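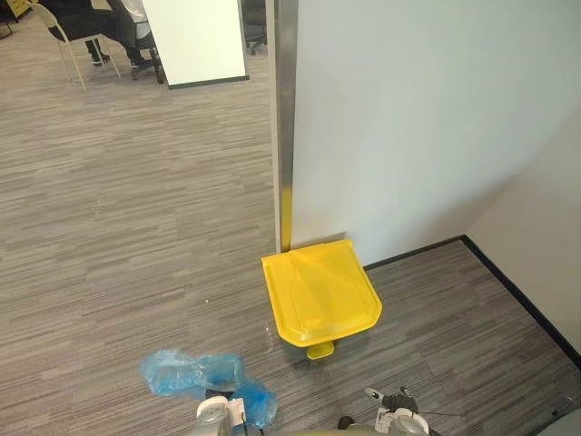 Yellow lid and pedal of the bin, in the corner by the metal trim.

Pedal bin in corner: liner keeps slipping

Shaimaa Ouazzani
We have a step-pedal bin with a yellow lid in our office at Clavcombe. It stands on low-pile carpet, hard against the wall. The liners are blue. Within a day the rim of the bag drops inside the body and waste ends up under it. The cleaner changes it every Tuesday. Is the bag too small, or is it being fitted wrong?

Brunello Marras
Most likely the fit. Pull the bin out from the wall first so that the lid can open fully.

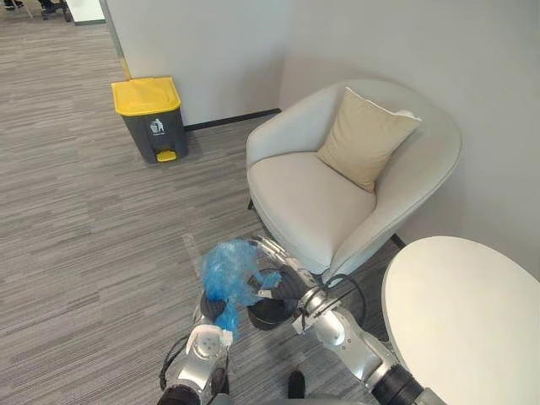
Open the bag completely and push the base down to the floor of the bin before folding anything over. Trapped air holds the bag up, and the first heavy item then drags the rim in. Fold 4 inches over the edge on all sides and knot the slack at one rear corner. If you can't get 4 inches of fold, buy the next size up.

Wutberg
Bags are all too thin now. Use two.

Turkel
Agree with Brunello on the fold. Also check what goes in. Half-full drink bottles are heavy, and ours came from the seating area. We put a second bin right by the chairs and the slipping stopped. 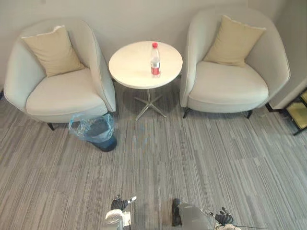

Two armchairs and side table, with a water bottle left on top.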